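4.2 Simulated kitchen trials

We ran 617 episodes in the Melitholm kitchen, which has the great virtue that its sink never leaks. Each episode asked the policy to reach a small target at the cutting board, starting from one of 10 arm poses.

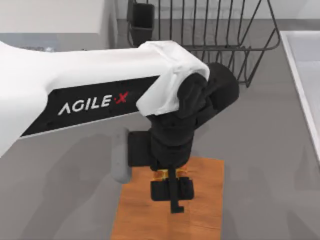

Figure 3. Simulated arm with its gripper over the cutting board; the golden target is partly hidden behind the fingers.

4.3 Occlusion and its discontents

The policy reached the target in 84 per cent of episodes. Most failures came when the fingers blocked its view, a behaviour Nair and Peltonen politely call "late commitment". Adding a second viewpoint cured many of these and introduced three new ones, catalogued in Section 5.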